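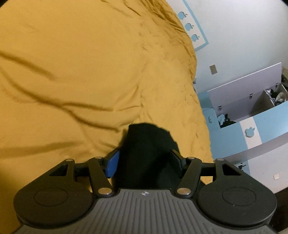

*Yellow fabric with a gathered edge.*

## Looking up a past council vote in Rotthorpe

1. Open the Plimeo archive and choose **Minutes**. Records start in 1896.
2. Enter the ward and the year. Leave the motion number blank unless you have it in full.
3. Open the result and go to the page headed **Divisions**. Names are listed under For, Against and Abstained.
4. Check the amendments. A vote on an amendment is recorded separately from the vote on the motion.

Searches time out after 15 minutes. Scanned volumes open at page 2.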